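Skultholm Workshop Rooms
Bench enclosure inspection – September

Enclosure: Inness bay, unit 7
Inspected: Friday, before the morning session
Result: pass with 2 comments

1. Access and floor area
Walkway clear on both sides – OK
Floor dry, no loose mats – OK
Stop button reachable from the standing position – OK
Comment: The stop button label is fading. It can still be read from the walkway. Replace when the next batch of labels is printed.

2. Power and cables
Supply cable free of cuts and kinks – OK
Plug and socket tight, no scorch marks – OK
Cables kept off the floor – OK
Comment: The cable tie missing at the last inspection has been replaced. Item closed.

3. Panels and corners
Wall panels upright and fixed – OK
Panel surfaces free of cracks – OK
Corner joint closed along its full height – see comment
Corner bracket seated at table level – OK
Comment: Light shows along the corner joint. The panels don't move when pushed by hand and the bracket is firm, so this is not a reason to close the bay. Run a strip of black tape down the outside of the joint and check it again next time. Don't tape the inside face – it peels and ends up on the table.
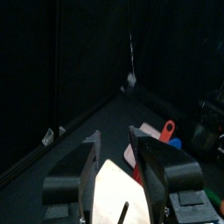
Item 3, Inness bay: rear corner with pale seam and white bracket. Small white fragment on the table near the bracket, see item 4.

4. Table surface
Surface flat, no lifting edges – OK
Surface free of dents and burns – OK
Surface clear of scraps and offcuts – not OK
Comment: One small white fragment found near the corner. Removed during the inspection. The brush should go right into the corners at the end of each session, and the bracket is where bits collect. The same comment was made for the Østergaard bay. A narrow brush is now kept on the hook by the door for both bays.

5. Screws and fittings
Visible screw heads present and flush – OK
No loose hardware on the table – OK
Hand tools returned to the rack – OK
Comment: None.

6. Lighting
Work light comes on at first press – OK
Light reaches the work area – OK
Comment: Pale parts reflect strongly under the work light against the dark panels. Users who find this tiring can turn the lamp down one step. Do not move the lamp arm, as it was set to clear the top of the panels.

7. Paperwork
Previous sheet on file – OK
Bay number shown at entrance – OK
Comment: Sheet filed under 1,169 in the Luvov binder.

Open actions
Tape outside of corner joint – before 8 on Friday
Reprint stop button label – with next batch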